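February, lab notebook, Tistus arm, afternoon

Team wants to call the pick routine done for the Sullier round. I don't buy it yet. Going back through the log from the last long session: 1607 attempts started, 766 of them marked "success" by the script. The script marks success when the gripper servo stalls on something. It stalls on the table too. So 766 is a ceiling and we have no idea how far under it we are.

Also the Li planner is getting credit for things that are probably just us putting the cube back in nearly the same spot every time. I said this in the meeting and will say it again here so it is written down. 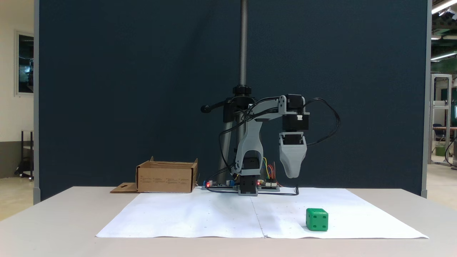

Setup and wiring

Green cube out to the right on the paper, gripper still up in the air over that half. Jumper wires go from the small controller board up beside the arm, same as before. I would like the cable loop at the wrist shorter - it swings wide and I suspect it tugs on the last joint when the base turns. No proof, just a suspicion. Try tying it back and rerun.

Paper has a crease down the middle and wrinkled edges. If we are measuring drop position off the paper, that matters. Tape it or swap it.

Proltero calibration claims up to 3 mm error. Measured where? With what load? Ask before we quote it in the report.

To do before anyone says "done":
- cube placed by someone who isn't running the code
- two base positions, not one
- count a pick only if the cube is still held after the lift
- keep the failed runs this time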